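Purves Counter Assistant: Equipment Review
Prepared for the Cadidstead Visitor Services Office
Reviewer: Senga Pringle
24 July 2021

The Purves is a humanoid service robot marketed to museums, ferry terminals and small event venues. It stands beside a ticket counter, holds a handheld scanner and reads the codes on printed tickets while a staff member handles payment and change. The Cadidstead office used one unit on loan from the distributor, Gristano, during nine days of ticket exchange. This review covers the suitability of the unit for purchase. It gives particular attention to a grip fault that interrupted service on two occasions and that the office regards as a safety matter.

Setup and daily use

Installation was completed in one morning. The unit connects to the counter software, Vosudetti, over the local wireless network, and staff found the pairing procedure clear. Speech prompts are polite and can be turned down. The scanning motion is slow by human standards, but most visitors waited without complaint. Renato Saavedra, who ran the counter for most of the loan, rated the unit acceptable for quiet periods and unsuitable for a queue.

The hand is the strongest part of the design on paper. It has five jointed fingers and accepts an ordinary corded scanner without a special bracket. That flexibility is the main reason the office asked for the loan. It is also where the trouble began. 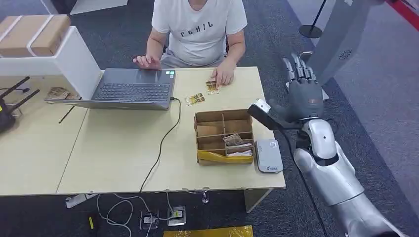

The scanning hand at the exchange table, with printed cards and cash box within reach of the clerk.

The grip fault

On the fourth day the hand opened while the arm was raised, and the scanner fell to the tabletop. The display reported normal operation. The arm then continued through its scanning motion with no scanner in it, and its fingers passed close to the clerk's wrist. No injury resulted. Mr. Saavedra pressed the stop control and finished the session by hand.

The second event, on the seventh day, was similar except that the scanner was caught by its cable and swung against the front of the table. The housing cracked. Service was suspended for 44 minutes while a replacement was found.

Miroslava Paulík examined the logs from both sessions. In each case the cable had drawn tight shortly before the release. The controller appears to read a steady pull on the cable as a person taking the scanner from the hand, and it lets go as designed. The fault lies in what follows. The unit does not check that the hand is still holding anything before it moves again.

Response from the distributor

Gristano replied promptly and supplied a revised setting that raises the release threshold. With the setting applied, the office ran 26 test scans with the cable deliberately shortened, and the hand did not open. The office does not consider this a full remedy. A higher threshold also means that a clerk must pull harder to take the scanner away, and the arm still has no check for an empty hand. Gristano has stated that such a check is planned but has given no delivery date.

Conditions for any further use

Scanner cables must be routed with slack through the full reach of the arm. Power leads for other counter equipment should be kept out of the same path. The stop control must be within reach of the seated clerk, and the clerk should keep both hands clear while the arm is moving. Any dropped object is to be treated as a stop event and entered in the log, whether or not damage is found.

Assessment

The Purves reads tickets accurately and is simple to install. The office does not recommend purchase in its present form. Gillespie Moffat has asked Gristano for written notice when the empty-hand check is released, and the unit may be considered again at that time. Questions about the test records should be sent to Ms. Paulík.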